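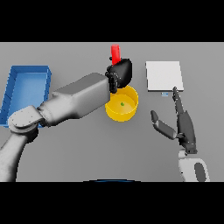
Fig. 1. Rendered view of the gray tabletop, with the blue bin at left and the yellow bowl near the center.

Workshop notebook, Brorkdale bindery and paper conservation
Date: 2022-02-08
Entry by: Simone Amaral
Present: Kelly Meireles, Josué Toledo (afternoon only)

Subject: Wheat starch paste, second series, for the Gredik ledgers

The first series was set aside on the grounds that the paste had been strained only once and left small lumps under the thinner tissue. The present series follows the same recipe with two passes through the horsehair strainer. Distilled water was used throughout. The starch was soaked overnight and cooked in the double boiler, with constant stirring, until it turned translucent and pulled away from the spoon in a sheet.

Yield after cooking was 1,300 g. The batch was divided into 9 jars, labeled G1 to G9 in pencil on paper tags. Jars G1 to G3 are at full strength. G4 to G6 are thinned to the consistency of heavy cream, and G7 to G9 to that of skim milk. All jars are on the middle shelf of the refrigerator. Staff are asked not to move them to the door.

Test strips were cut from the blank end leaves supplied with the ledgers, grain running lengthwise, and joined with a 5 mm overlap. Pressing was between blotters and polyester web under the small brass weights.

Observations at the end of the day:

G1: firm bond, slight cockling at both edges. Too much paste on the brush.
G2: as G1, less cockling.
G4: good. Flat after the first change of blotter. Join is flexible when rolled over a pencil.
G5: good, one corner lifting. Re-pasted, to be checked in the morning.
G7: weak. Strip parted when flexed. Acceptable for tissue only.

G3, G6, G8 and G9 were not opened and are held for the aging comparison.

Mr. Toledo raised the question of whether the cockling in G1 is a matter of the paste or of the blotters, which were from the older stock. The point is a fair one. G1 will be repeated with new blotters before any conclusion is entered in the treatment file.

Ledger condition. Volume 4 was collated this morning by Ms. Meireles. It has 103 leaves, of which the first gathering is detached and the last two leaves are torn at the gutter. The sewing is otherwise sound – the proposal to resew the whole volume is therefore withdrawn. Spine linings are brittle and will be removed under a paste poultice, using G4 if the morning check is satisfactory.

Correspondence. Yufang Jiang of Traratance has confirmed that the ledgers are not required before June. The request for a written estimate remains open. Joni Kinnunen is to be consulted on the leather for the corners, the present sample being too red.

To do:
Check G5 and change all blotters.
Repeat G1.
Order horsehair strainer, medium. The present one is splitting at the rim.
Return the Greco shears to the upper bench after sharpening.

S.A.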